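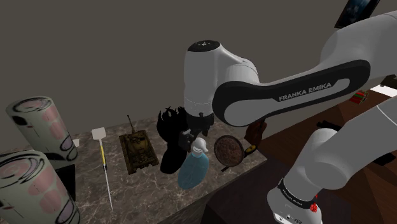

*Last changed: Oct 6, 2023*

**To:** Grukesar members' list
**From:** Eluned Gittins, Membership Office
**Subject:** Re: Library card renewals at the Brarner branch

Dear members,

Thank you to Ms. Petek for her message, which is quoted in part below.

> Despina Petek wrote:
>
> My card lists an expiration date in May, but the desk accepted it last week. Are the old cards still valid? I would also like to know whether the loan limit has changed.

Cards that expired in May remain valid until the end of the year. Members may renew at the desk or by mail; a current proof of address is required in either case. 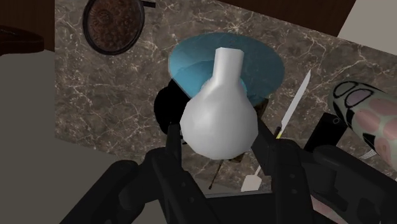 The loan limit is now 16 items per card, with a maximum of 3 interlibrary loans at one time. Members over the age of 70 may continue to borrow by telephone — the number is printed on the back of the card.

Nearly 200 renewal forms have been received so far. Forms sent without a signature will be returned by Mr. Nowicki's office. Questions about unpaid fines should be sent to Jolanta Jasińska and not to this list.

Sincerely,

Eluned Gittins
Membership Office, Grukesar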